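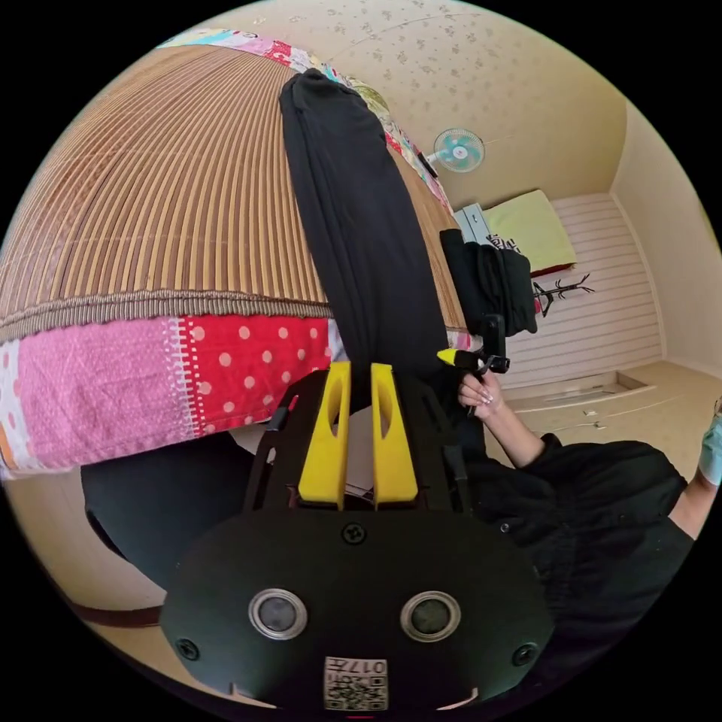
*Bedroom, Skarner house: black clothing and summer mat*

**Motbridge Home Textiles Project: progress report to the Kendalico fund**
2021-10-24

This report covers the second stage of the grant. The first stage paid for shelving and the laundry area at Maes. The second is for clothing and bedding in the shared bedrooms at Skarner, where two beds stand in the one room and storage is tight.

Folding is now done on the bed. We had budgeted for a folding table but the room will not take one without blocking the way through. The bed gives enough width for a long garment to be laid out flat. The $200 set aside for the table is unspent and we ask to move it to storage bags.
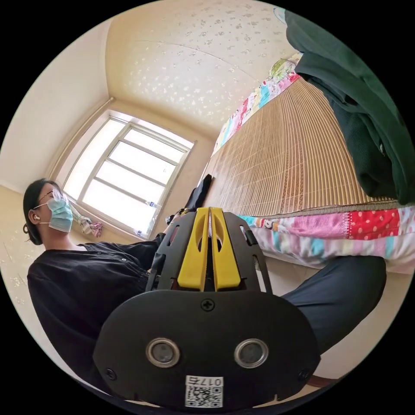
Sorting by colour was dropped after the first fortnight. Most of what comes through Skarner is black, so colour told us very little. Clothes are now sorted by weight and length. Long items are folded in half lengthwise, then in thirds. Heavy tops are shaken out, the sleeves brought in, and the bottom hem turned up last.

To the end of this period 202 garments have been folded and put away, against a target of 700 for the full grant. We are behind. Mending took more time than planned, mostly split seams and missing buttons, and 86 items are still waiting for it.
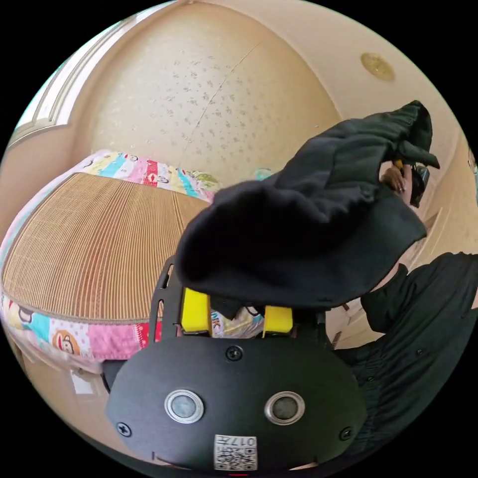 Heavy garments remain the slow part of the work. They slide off a pile if stacked more than four high, and the shelves at Maes are too shallow for them. We have started storing them on their sides.

Bedding is further along. The patchwork quilts have been checked and the worn squares listed for repair. Summer mats will be wiped down, aired and put away before January. They must be kept dry and should not have weight on them.
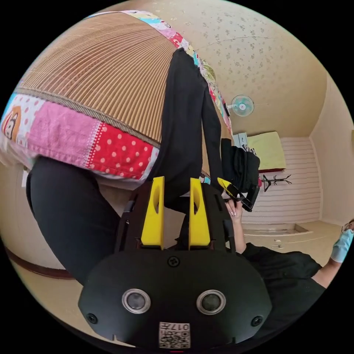
Maes has asked that the mats be rolled, saying the folded ones come out of storage with a crease that never quite settles and the strips start to go along that line. We have no objection, but rolled mats need a longer shelf than either house has. A price for one is being sought.

Still to do:

- finish the mending backlog
- buy storage bags, if the change is approved
- label the shelves at Skarner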